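From the workplace automation list, digest view
Subject: Re: What happens to the packing bench people?
Date: 3/13/21

Earlier in this thread a member at another site wrote:

> We've been told there will be arms on the sorting line by August and that
> no jobs will go. I've heard that one before. Can anyone who already has
> them say what people's days look like now? Not the brochure version. I'd
> like to know who trains the things, who gets blamed when they drop stuff,
> and whether the pay changed.

I work at Skalloveo, at the Fornham site, and I'll answer as best I can. I was on the sorting bench before the arms came and I'm still attached to it, so take this as one person's view.

We sort and repack toy sets. Returns and mixed stock come in, get split by piece, and go back out as full sets. There were 24 of us on the bench. There are still 24 on the roster, but on any shift six are now on the arms and the rest are doing the hand work the arms can't do, plus checking. Hours are the same. The number of people standing in one spot all day is lower, and my knees have noticed.

Who trains them: we do. The software is called Degefa and the supplier set it up, but they don't know the stock. So a bench worker goes through each new piece with it, where to grip, how hard, which way up. Play food is a good example of why it takes a while. The pieces are smooth, they're rounded, and a lot of them have a bit of green stuck on one end that you don't want squeezed.
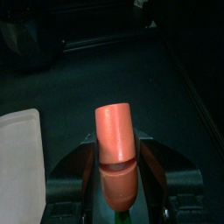 Coral-orange piece with a green end, held upright between the fingers.

A person picks that up without thinking. For the arm, somebody has to decide whether it goes by the wide part or the narrow part, and write it down so the next shift doesn't teach it the other way. We had two shifts doing exactly that for most of a month. The piece sheets are now a proper document with a person responsible for it each week, and that time is paid as skilled work. It wasn't at first. We had to ask, and then ask again through the union.

Who gets blamed: this was the worst part early on. A drop was logged against whoever was signed in at the station, so people stopped wanting to sign in. It's now logged against the piece and the station, with no name on it. If your site hasn't settled this yet, settle it before the arms arrive. I'd put it ahead of the pay question. 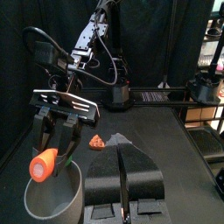
As for speed, management quotes 1152 pieces a shift for a station. On the days I've been there it has been more than 300 short of that, mostly from stopping to sort out odd shapes. Nobody has been spoken to over the gap, but the number is still up on the board and new starters do worry about it. Ask where any target comes from and whether it was measured on your stock or somebody else's.

Things I'd still call unfinished here:

The checking job is dull. You sit and watch, and then you're needed all at once. We swap every hour, and I think it should be more often.

Two older colleagues asked to stay on hand work and were allowed to, but it isn't written down anywhere, so it depends on the supervisor.

The training course, Prusedness, is done on a screen and is mostly safety rules. Fair enough, but everyone learned the actual work from whoever was beside them.

I can send our piece sheet layout and the wording we got on logging drops if that's any use. Write to me off list, as I'd have to take the site details out first.

Sorting bench, Fornham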